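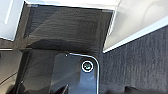 Lounge Notes, November 2018

I finally got the lounge sorted out, or most of it, and I have things to report! If you're on the second floor at Zerstead you'll know what I mean, because you've been stepping past my boxes for two weeks and being very polite about it.

It started with phones. Back in January we switched everyone over to new handsets, and we all said we'd hand in the old ones, and then of course we all put them in a drawer. I'm as guilty as anybody (mine was under a pile of takeout menus and a stapler that doesn't staple). So this month I went around asking, and people started turning up at my desk with phones, chargers, a tablet or two, a calculator, and one garage door opener that I'm still hoping someone will claim. The phone total stands at 56, and I know there are more out there. Check your coat pockets.

If you haven't brought yours in yet, please sign out of everything first, wipe it, and take off the case. Take the SIM card out too. I can do it for you if you don't have one of those tiny pins, but you have to stand next to me and put in your own passcode, and I'd like to get this done before my coffee goes cold. Chargers go in a separate bag. Wrap the cord around the plug, loosely, and tuck the end in. I spent most of an afternoon untangling a knot of white cable that seemed to have a life of its own, and I don't want to do it twice.

Now, packing. Pimine will take the whole lot off our hands for recycling, but they want everything boxed so that nothing slides around, and they're fussy about screens touching other screens. Fair enough. I'd been saving the inserts and flaps out of every delivery since summer, so I got the whole collection out and started matching bits to boxes. My family thinks I have a problem. But I like it — you turn a piece one way, then the other way, and all at once it drops into the gap and the lid shuts flat.

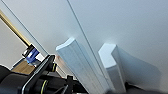

Two white blocks, one on each side of the seam.

A few things I've learned, for anyone packing up at home before the holidays. Heavy things go in first. Don't fill a big box with small electronics, because you won't be able to lift it and neither will the courier. Two small boxes are better, and they stack. Run your tape along the seam and a good way down both sides, and then do it again across the middle. And write on the box before you pack it, while it's still flat! I always forget and end up writing on a bulging lid with a pen that's giving out.

I did buy one roll of Clomex tape on the strength of the packaging, and I take it all back. It splits lengthwise. The plain brown stuff from the supply closet is much nicer to use, and we have plenty.

On to the lounge itself. I know some of you thought we should get rid of the turquoise sofa when the new carpet plan was going around, and I'm happy to say it's staying. I'd miss it. It's the one place in the building where I can read a whole report from start to finish, and it curves in such a way that two people can sit at either end and have a proper talk without twisting their necks. The round table is staying as well.
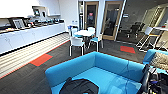 What I'd really love is for the kitchen counter to calm down a little. The kettles and coffee things live at the far end by the wall, and that's perfect, leave them there. It's the near end that worries me. Things get set down on the edge for a minute and stay a month. So I'm trying out a tray for odds and ends, and whatever is still sitting in it at the end of the month goes to the front desk. That includes mugs.

We also have $179 left in the lounge budget, and I've had over 30 suggestions for it already, most of them a better toaster. Vahidi, the shop across from the bus stop, has some nice cushions, if anyone would like to make the case for cushions. Drop a note in my mailbox or just catch me on the sofa. And bring your old phone with you.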